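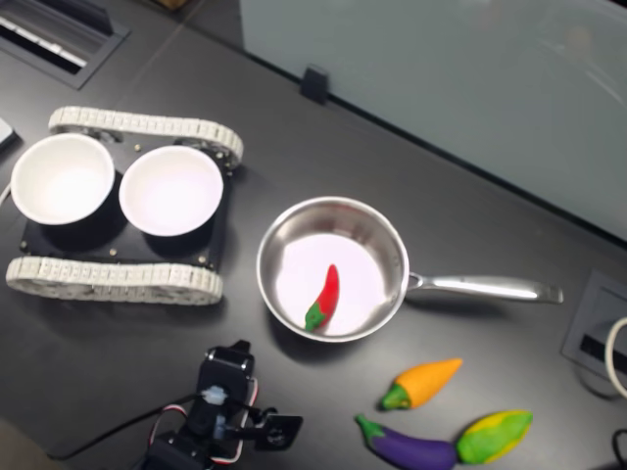 Bench 2, overhead view. Chili in the pan, carrot, eggplant and corn still on the table.

Notebook, kitchen chores, December

Started around 9:30 with coffee and the question Grethe keeps putting on the whiteboard: could this thing help anyone make dinner yet? My answer this morning is "it could help them put things in a pan, if they have a very patient family." Which is more than I'd have written in the fall!

The task is the same one we settled on for Skotisia. Vegetables on the table, pan in the middle, arm picks up a vegetable and puts it in the pan. No chopping, no heat, no lid. I know it sounds like nothing. I had my sister on the phone last night and she said her kid does this with a play kitchen while watching cartoons, and fine, yes, but her kid also has skin on his fingers and two working eyes, and I've got a gripper with stiff jaws and a depth estimate that gets silly around anything shiny.

Shiny is most of today's trouble. The inside of a saucepan is a mirror with a curve in it. The segmentation sees a pepper, then a second pepper smeared up the wall, and if the smear is brighter than the real one it'll pick the smear. Grethe Egilsson (writing the full name because Pillai readers always ask who owns which module) has a mask that throws out anything above the rim line, and I've been merging that in. Gripper offset is at 1,049 in the config now, was 1,091. Don't change it back without telling me. I lost a morning to that already.

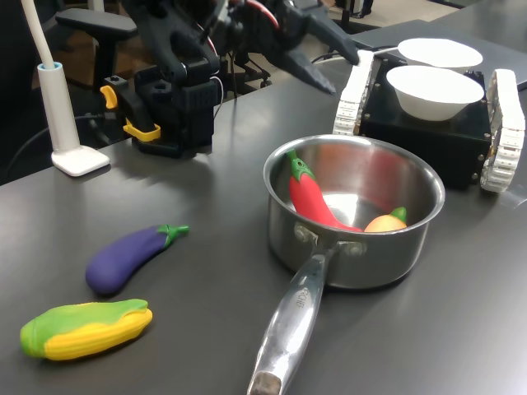
The other thing I want to get down before I forget is the approach path. The planner likes to come in low and straight, great over bare table and terrible next to a pan, because the wrist is wider than the fingers and the wrist is what hits. I've added a waypoint straight up from the pick, then across, then down. It's slower. I don't care about slower at this point, I'd take a robot that needs the whole evening to load a pan if it doesn't knock the pan on the floor while I'm in the other room.

Cycle timeout is 70 seconds for now. Denthorpe wanted it shorter for their shop-floor people, and I get it, a parts bin isn't a kitchen and someone's paying for the minutes. But I'd like to see it be boring and reliable before anyone starts shaving time off.

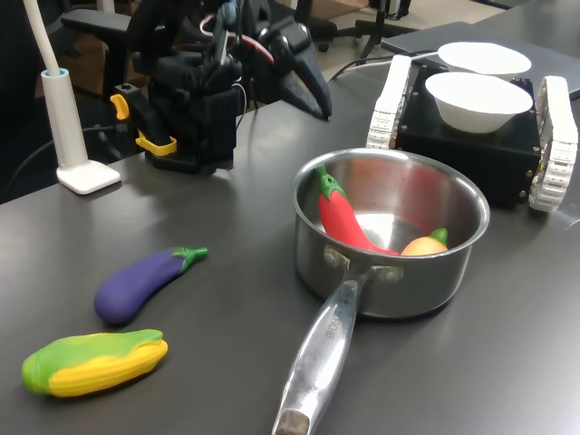

Placement is where I think household work really differs from the bin-picking stuff we did for Mendudell. In a bin you can drop the part and gravity sorts it out. In a pan, where the first thing lies decides how much room the second one gets. Our chili leans on the left inner wall with its tip pointing down to the right, and the round orange one is sitting low just past that tip, so the next target should be picked with both of those in mind. Right now the release point is the pan center every single time, no matter what's in there. I want a free-space map of the bottom of the pan, even a crude one - a handful of cells would do. Eggplant will be the real test, it's fat at one end and the center of mass isn't where the grasp model thinks it is.

Side note on the tracked base: I still want it to be the thing that carries the bowls over, so the arm doesn't have to reach for everything. Drive code is Grethe's and she says give her until after the demo. Fair.

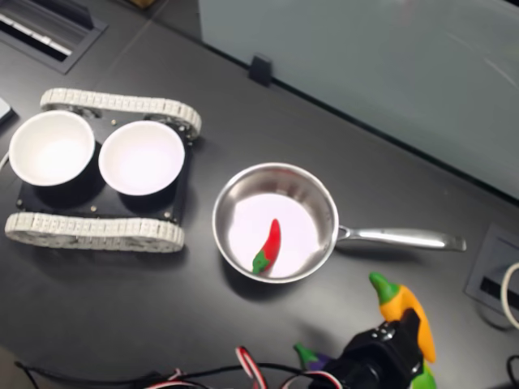 Photo: Grethe Egilsson, bench 2 overhead

So, chores. If someone asked me today I'd say picking up one known object from a clear table, yes. Choosing where to set it down, sort of. Dealing with a real onion with the skin flaking off, ask me much later.

To do:
- move the rim mask ahead of the depth step
- free-space map, crude version first
- cap the log at 1,000 lines, the viewer chokes past that
- find out who has the small hex driver
- order more tape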